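Home | About | News | Products | Careers | Contact

MEDIA RELEASE

Lirkov opens household demonstration library for teaching robots by hand

MAKTHORPE, 25th December – Lirkov today opens its library of household demonstrations to outside research groups. The library, which carries the name Palto, holds 949 recorded sessions in which a person does a small job at home and a robot later uses the recording as its lesson.

All of the sessions were made in lived-in homes. The people taking part wear a light camera at the level of the head, so the recording has the same point of view that a robot with a head camera will have when it stands at the same counter. They do the work with their bare hands and at their usual speed. They are asked only to keep the hands in view as much as they can.

"In a laboratory the kitchen is always tidy and it is always the same kitchen," said Deepika Rao, who leads the demonstration program at Lirkov. "When we visited real homes, we saw refrigerators of every size, and shelves with mats on them, and bottles that lie down in the door because there is no other place. A robot which did not meet these things before will stop and wait. We prefer that it meets them early."
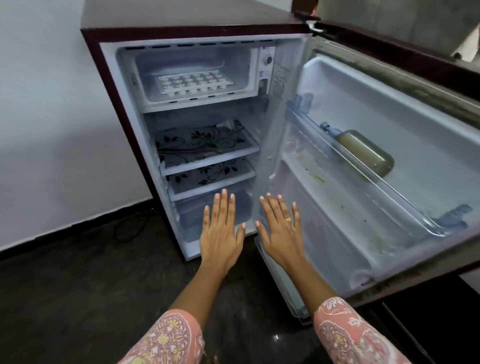

Both hands in front of the open refrigerator during a Palto session. Printed mats cover the two glass shelves.

The jobs in the library are ordinary ones: opening and closing a door, taking out a tray, wiping a shelf, washing a cup, putting a lid back on a pot. Each one is divided into short steps, and every step is labelled in plain words by a person who has watched the whole recording. A second person then checks the labels. Where the two do not agree, the step is marked as uncertain and it stays in the library with this mark.

Lirkov has used two ways of showing a task to its Brouwer arm. In the first way, the operator sits at a desk and moves the arm by remote control, with a handle for each gripper. This gives very exact data about the joints, but it is slow, and after one hour most operators are tired. In the second way, the person simply does the job and the arm learns from the movement of the hands. Of the sessions opened today, 668 are of the second kind. The others were recorded by remote control in the company's own workshop.

Small and shiny objects have received special attention. Steel reflects the room and changes its look each time it is turned, and a clear lid is difficult for a camera to find. For this reason the program has collected many recordings of light kitchen things held in two hands, where one hand keeps the object steady and the other one adjusts it.
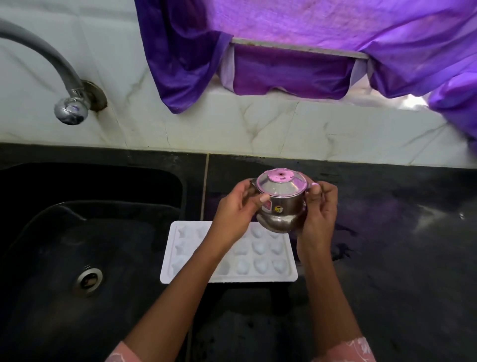
According to Ms. Rao, these two-handed jobs were also the hardest to label. "The person does not think about which hand is helping and which hand is working. It changes all the time," she said. "We had to write our rules again in April, and we went back over all the older sessions so that they would follow the new rules."

Participants are paid for their time and can ask for any recording to be removed. Faces, letters and family photographs are blurred before a session enters the library.

Research groups may apply for access through the Lirkov website. There is no fee for universities and colleges. The first round has places for 42 groups, and an answer will be given to each applicant by e-mail. Groups which already own a Brouwer arm will also receive the remote control software and the labelling guide.

Media contact:
Deepika Rao, Demonstration Program, Lirkov, Makthorpe

42 shares | 2 comments

Comments

kestrel_lab
Will the labelling guide be available separately? We have a different arm but we would like to use the same step names for our own recordings.

M. in the workshop
Good to see the uncertain labels left in. Is there a list of the jobs somewhere before we apply? I am mostly interested in drawers and cupboard doors.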